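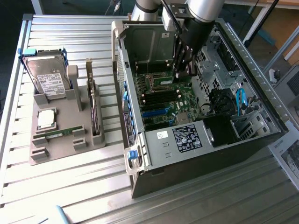

Liên Ông asked at our last check-in whether a used computer is really worth opening up and sorting part by part, when a whole pallet of them can go to the shredder before lunch. Fair question, and it deserves a proper answer in this report, so most of what follows is our attempt at one. The short version is yes, and we're more convinced of it than we were in the spring!

Progress report to the Zervas Fund
Desktop Reuse Project, Triltham workshop
October 24, 2019

Where we are

We have taken in 102 desktop computers this period, nearly all of them black or beige office towers from the Skimirville school district and two offices in Nermont. Of those, 99 have been opened and sorted. The last three arrived with locked cases and no keys, and we'd like to get into them without bending anything, so they are sitting on the shelf by the door while we ask the district to look in its desk drawers.

From the 99 we put 23 complete machines back together, each with matched memory and a wiped and tested drive. They have gone to the adult learning center in Skimirville, which has been wonderful to deal with (they sent us a list of exactly which software the evening classes use, and it saved us a lot of guessing). The rest of the towers have been sorted into good parts, doubtful parts and scrap.

Altogether the parts log has 1809 entries. It includes everything from processors down to drive caddies and single expansion-slot covers, and we did wonder halfway through if we were being too fussy. Then we needed a caddy of one particular shape for a machine that was otherwise ready to go, and there it was in the log with its shelf number. We stopped wondering.

What we changed on the bench

The biggest improvement is the order of work. In our first weeks each person opened a case and took out whatever looked easiest, and the small things wandered. Now the tower goes down on its side with the panel off, and the component tray sits next to it, on the left. Hard drive, expansion card, processor and memory all have their own places in the tray, shaped to fit. If a place is empty at the end, you know what is still in the case or on the floor. It sounds like such a small thing, but it has made the work calmer and the log much cleaner.

Memory comes out early. Both latches get opened fully before anyone lifts, and the module goes straight into its groove in the tray. We lost a few sticks to the habit of pulling from one end, all in the first batch, and have not lost one that way since.

The processor comes out last of the four. Old thermal paste is a nuisance, and we found it best to warm the machine for a few minutes before unplugging it and starting on the cooler. Anything with bent pins goes into the doubtful bin. Straightening them is slow work, and two people here have turned out to love it, so the doubtful bin is doing better than we planned.

Power supplies stay in the case until the rest is done. We do not open them. They get tested as they are and either pass or go to the recycler whole.

What has been harder than expected

Drives, mainly. Wiping takes as long as it takes, and our two wiping stations have been running whenever the workshop is open. We underestimated this in the original plan. A third station would clear the line, and we can pay for it from the money set aside for shelving, which came in under budget after the Nermont office let us have its old storage racks. We would like your okay to move that amount across.

Labels have been a smaller headache. The ones we bought at the start peel off metal after a week or so. We have switched to tie-on tags for drives and brackets and kept the stickers for antistatic bags, where they hold perfectly well.

Back to Liên's question

Shredding gets the metal back. It doesn't give the learning center 23 working computers, and it doesn't give us the drawer of tested memory that will bring the next batch up to a useful speed without our buying anything. It also doesn't teach anybody what the inside of a computer looks like, and that has been the real pleasure of this period. People who had never removed a side panel are now showing newcomers how to free a drive cage.

Next steps

Set up the third wiping station, if approved.
Open the three locked towers.
Finish testing the doubtful memory and update the log.
Agree on a pickup date with Skimirville for the second load, which the district tells us is mostly newer machines. We can't wait to get the panels off those.

The full parts log and the budget sheet are attached. You are very welcome to come by Triltham and see the bench in use, and if you'd like to take a tower apart yourself, we'll clear a spot for you.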